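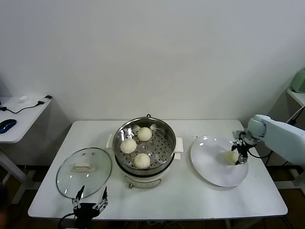
Three buns in the steamer tray and a fourth on the plate, with the glass lid set down to the left.

BRENARI COOKING SCHOOL OPENS ENROLLMENT FOR COUNTERTOP STEAMING COURSE

ETLEY, 2025-06-04 – Brenari Cooking School is taking enrollments for a new evening course on steamed buns, made start to finish with a small electric steamer pot. The course begins in August and runs for seven sessions at the school's teaching kitchen on Galli Street.

The course covers mixing and resting the dough, rolling wrappers, filling and pleating, and loading the steamer. Plain buns are taught first. Pork and cabbage, sweet red bean, and mushroom fillings follow from the third session on.

Each class has room for up to 16 students. Two instructors will be in the kitchen at every session. The fee is $349, which covers flour, fillings and the use of all equipment. Students should bring an apron and a container for taking buns home.

"Most people who call us about buns already have the dough figured out," said Agata Caruso, lead instructor. "Their trouble starts at the pot. They crowd the tray, or they lift the lid every few minutes to check. We give a whole evening to that."
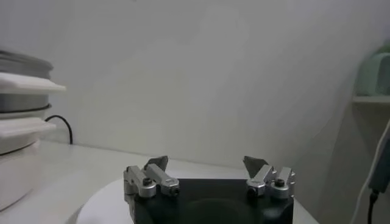

Brenari has taught bread and pasta in Etley for several years, and steamed dough has until now been a single Saturday demonstration. The demonstration filled each time it was offered, and the waiting list led the school to plan a full course.

Work will be done in small batches. Students learn to set buns out on a plate before steaming, leave room between them on the perforated tray, and move them without flattening the tops. The school chose electric pots over stacked bamboo baskets because they fit on an ordinary kitchen table and do not need a burner. Bamboo will be covered briefly in the last session – students who own a basket are welcome to bring it that night.

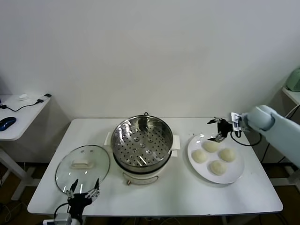
Four buns on a white plate next to the steamer, with the tray empty.

"We wanted a course people could repeat at home with what fits on one table," said Giorgia Lombardi, director of the school. "A pot, a plate, somewhere to put the lid. You don't need a big kitchen for this."

No earlier baking experience is required. The dough contains wheat, and some fillings contain soy and sesame. Students with food allergies should speak with the school before signing up.

Enrollment is open at the front desk during class hours and by phone. Payment in two parts is available on request. Places are given in the order that forms are received, and anyone who misses a session may make it up in the next run of the course if there is space.

Press contact: Giorgia Lombardi, Brenari Cooking School, Galli Street, Etley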